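Workshop notebook - motorcycle bench
22 March 2024

Bowen single, frame and engine in for the carburetor and charging work. Odometer reads 1473, which agrees with the tag Llinos wrote when it came in. Battery had been on the charger overnight.

Started with the charging side as that was the actual complaint. Battery rested at 12.6 volts. Fired it up from the button, second try, choke on. At idle 13.1 across the terminals, and no more than 13.2 with the revs held up. Should be well over 14. Pulled the regulator plug and found one of the three stator pins brown and the plastic softened around it. The Clutov regulator itself tested fine on the diode check in both directions, all three legs. Stator windings even, no short to ground.

Cut the plug off and crimped on a new one with the bigger terminals. Soldering was tempting but the harness moves at that point when the bars turn and I have seen soldered joints crack there before. Cleaned the ground lug under the seat as well, paint under it from the factory. After that 14.3 at fast idle with the headlight on. Left it at that.

Llinos wants a note in here about the harness routing for when the next one comes in: the branch to the regulator goes behind the steering head, over the clutch cable, and gets one tie only. This bike had three ties and the outer one was pulled tight enough to flatten the sleeve.

Carburetor next. It hunts at small throttle and hesitates coming off idle. Float height was 2 mm low. Pilot jet had a skin of varnish in it, cleared with a strand of brake cable and then the ultrasonic bath for 9 minutes. Main jet is stamped 90 and was clean, left alone. Needle was on the middle clip, also left alone. New bowl gasket because the old one had gone square and would not go back in the groove. Mixture screw set at two turns out to begin with, ended up at two and a quarter.

Idle is steady now and it picks up cleanly on the stand. Have not ridden it. 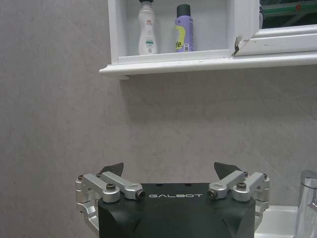
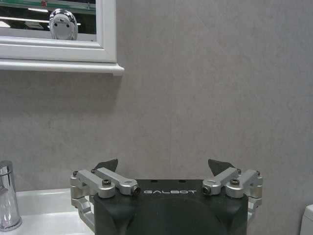

Gripper in both, gray wall and sink in the second.

Valve clearances done cold before any of the running. Inlet was tight, exhaust in range. Reset the inlet to the middle of the spec. The locknut on the inlet adjuster is rounded on two flats, still holds torque but I would put a new one in next time the cover is off. Ordered one from Stutska along with a cover gasket, as I reused the old gasket today with a smear of sealant at the corners.

Chain: one tight spot, noticeable by hand when turning the wheel. Slack set at the tight spot, so it hangs a bit more than I like everywhere else. Sprockets are only slightly hooked. Owner can get through the spring on it if it is oiled, and then I would do the chain and both sprockets together. Llinos to put that on the invoice as advice and not as work done.

Rear wheel off to look at the brake while I was there. Shoes fine, cam dry. Greased the cam, roughed the shoes up, wiped the drum. Rear axle nut back to 69 Nm, new split pin.

Wyn came over in the afternoon with the Berkov twin to ask about the clutch. It drags when hot and will not find neutral at a stop. Did not open it. Adjusted the cable at both ends and it was better, but the lever was already near the end of its adjustment so I expect the plates are warped or the basket is notched. Wyn would like it back on the road by June and says there is no hurry before then. He is going to drain the oil himself and look for anything shiny in it. Told him to use the older manual, the newer one has the wrong spring length printed.

Left to do on the Bowen:

Road test, warm, with the meter taped to the tank so I can see the voltage with the lights on
Recheck the new plug for heat after that ride
Front brake fluid, dark in the reservoir, bleeder is already cracked loose and nipped back up
Left mirror stem turns in the wind, needs a thin locknut
Tire pressures, did not get to them

The good torque wrench reads fine at the low end again after Llinos had it apart. The 10 mm deep socket is in the carburetor tray if anyone is looking for it.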